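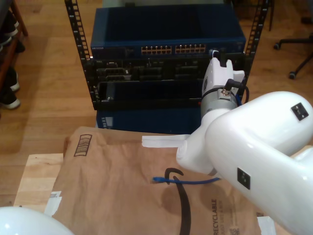 The arm over its paper work mat, with the cable lying under the gripper finger and the little rack behind.

I spent a June afternoon at Donix, a small robotics outfit in Cledamham, trying to teach an arm to handle an Ethernet cable. You'd think a cable would be easy! I've plugged in hundreds of them, usually while talking to someone else.

The way it works is that you do the job yourself through the arm. You hold a controller (theirs is called Petek, and it fits in your palm like a chunky TV remote), you move your hand, and the robot moves too. Every move gets recorded. Do that enough times and the software, Priremum, has something to learn from.

My first try took 123 seconds – I kept coming in too high, closing the fingers on air and mumbling at them. You lose your sense of touch completely, so you're judging everything by eye, and a thin blue cable on brown paper is harder to judge than I'd ever have guessed.

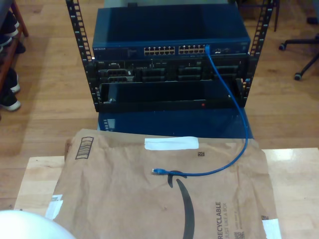

By the tenth go I'd stopped staring at my own hand and started watching the plug, and that helped a lot. I got down to 58 seconds, which I was ridiculously proud of until I heard what the regulars manage. The other thing I learned is that a sloppy run can still be worth keeping. If you miss, back off and line up again without panicking, the robot gets to see how a recovery goes. They saved almost 63 of my runs and threw out 2, both from when I got the giggles.

Switching between picking the cable up and getting it to a port is where my wrist started to complain. There are a lot of ports on that switch, and they're all tiny when you're steering from a few feet away.
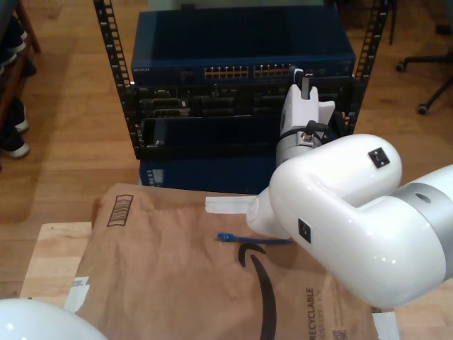
Letting go of the controls

Late in the afternoon I handed back the controller and pulled up a stool to watch the arm try by itself. It moved slower than I had, with a little pause before each change of direction, and I caught myself leaning left to help it along. I've booked another session, and I'm bringing a wrist brace.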